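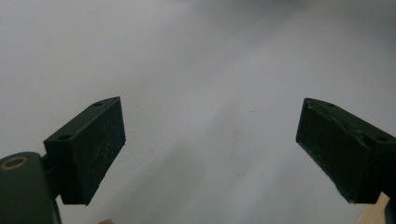

Hi all, and thank you, Setareh, for getting the paint question going again. I have been through 2 cans of Pitaline since May and I'm still fond of it, mostly for how it goes on in the heat. For the garden gate I want a dark green, matte, close to the one in the photo, and I don't mind if it picks up a few light scratches and a bit of dust the way that one has – a gate gets kicked, after all! My neighbor swears by gloss, bless her, but I find it glares in the afternoon.

On 2025-07-27, Setareh Dehghan wrote:
> Has anyone used Pitaline on old iron? Bahrami
> has it at 20 a can, and Godon wants 9 more for
> the same thing. Do I need a primer too?

Yes to the primer, I'd say, and give it a full night before the color. Go to Bahrami, and ask for the small brush while you're there.

Warmly, from a very hot porch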